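Maple Boards and Little Blocks: Gallery

Hi and welcome in! I get a lot of emails asking what the boards look like once they've left my bench and gone off to do their job, so I finally sat down and made a page for it. It isn't a fancy gallery (I'm a woodworker, my web skills stopped improving years ago), but I'll keep adding to it as I go.

A bit of background first, for anyone who found this through the Mirnen toy swap and has no idea who I am. I make plain wooden play boards. No tray edges, no printed pictures, no cutouts, just a good flat piece of maple for small things to live on. The first one was for my nephew, who kept losing his shape blocks in the living room rug, and then his teacher wanted one, and then her sister wanted one, and you can guess the rest. I've been selling them at the Skestov market since March and I'm still a little amazed when people walk off with one under their arm!

Every board is glued up from planks and I pick them by eye. I used to fuss over getting the widths to match, and I gave that up pretty early on. A mix of wide and narrow looks nicer to me, and it means I can use the pretty pieces at whatever width they come. Then it's clamps overnight, a whole lot of sanding (podcasts help), and two coats of oil that's safe around little kids. Tarek Berrada, who has the bench next to mine, thinks I oversand. He may be right, but run your hand over one and tell me you'd want less.

The blocks are the other thing people ask about. I don't make those. Bring your own, mix up sets, whatever you have at home. I'm partial to chunky ones in strong plain colors, the kind that show up well against pale wood and are easy to spot from across a room.

One note on care before the picture: wipe with a damp cloth, dry it right away, and please, please don't put it in the dishwasher. Donal Dolan did. We're still friends, but I did make him buy the next one at full price.

If you'd like a board of your own, they're 300 by special order only in the extra large size, and the regular ones are a good deal less. Write to me and I'll send the list.

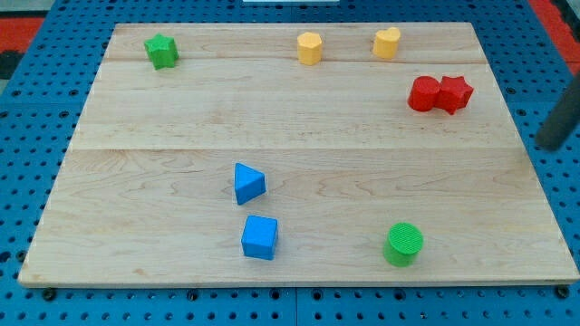
Araceli Villalobos
Maker and owner, Sarnura Boards

Maple, three planks, with the widest one along the front. I love the wavy dark streaks in that bottom plank, and I'd have kept it for myself if I had any more room at home. The green star has wandered off to the left, and the two reds are snuggled up together on the other side. My favorite is the yellow heart!

More pictures coming once I've cleared some space on the bench. July 2018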